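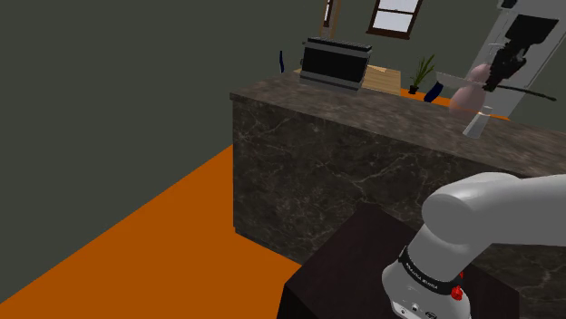 Home Stories Archive About

The Last Bus to Endale

So I missed the ten-thirty out of Takora by one pair of shoes. I'd gone back for the nice ones (my sister's wedding, don't ask) and by the time I came flapping down the hill the bus was already pulling out with its little yellow lights on, looking so cozy I could have cried.

The next one was the 51, the slow one, the one that stops at every mailbox between Takora and the coast. I got on. I paid. The driver looked at my garment bag and said, "Somebody die or somebody get married?"

"Married," I said.

"Well, that's better," she said, and off we went.

There was only one other passenger, an old man in the back with a cake box on his knees. He held it the way you'd hold a cat you weren't sure about. Every time we hit a bump he lifted it up off his lap, and after Pundeo, where the road goes bad, he was lifting it so often that I moved back there and took the other side. We didn't discuss it. We just rode along like that for 30 miles, two strangers floating a cake through the dark!

"Who's it for?" I said finally.

"My wife. She's at her brother's in Dradent. We had a fight in July and she went."

It was almost Thanksgiving. I didn't know what to say to that, so I asked what kind of cake.

"Lemon. I don't even like lemon," he said. "That was part of the fight."

Then the driver yelled back that Dradent was next, and did he want the corner or the house, and he said the corner, and then he said no, the house. She turned that whole bus down a street it had no business being on. There was a porch light lit. He stood up and I handed him my half of the box and he went down the steps sideways, feeling for each one.

I'd love to tell you I saw the door open. I had my face right up on the glass, but there was a big hedge, and the driver had to back out with her beeper going, waking up every dog in town.

"You see anything?" she asked me.

"No. Did you?"

"Hedge," she said.

I got into Endale after two in the morning with frosting on my sleeve. My sister was still up, in curlers, furious. I told her I'd forgotten the shoes.

Contact | All stories copyright the author | Back to top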